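Chore robots

Chore robots are machines meant to do household or shop-floor jobs such as folding, stacking and fitting parts together. Most remain at the trial stage. At Drilstead, the Morsy arm was set 300 assembly jobs and finished 82 of them unaided. Long, flat pieces that meet at an angle are a common test, as both must be held steady. 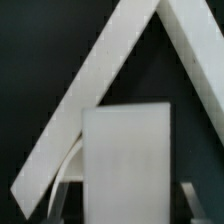 Can a robot do the chores in an ordinary home yet? Only a few of them, and usually slowly, with a person close by to put mistakes right.

Shop floors are easier, as parts arrive in known places. The Breton works in Gusine runs its arms for up to 24 hours between checks, but packing mixed goods is still done by hand.

Last edited 5/9/26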